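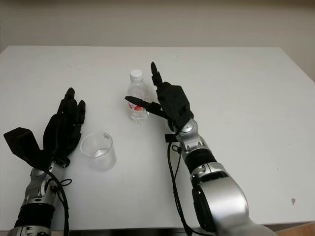
Chapter 7
Care of the Two-Arm Bench Cell

Before any work on the wrists or hands, the technician shall lower both arms to the rest position and switch off power at the cabinet. The black cable at each wrist must keep a free loop; a cable pulled tight will wear at the joint. Wrist fasteners are checked every 200 hours of running time, and the finger joints every 400. The tabletop is wiped clean before the hands are tested with a cup and bottle.

Section 7.1 covers the wrist cables. Section 7.2, prepared with Sumeya Tamiru of Kedell, covers hand removal.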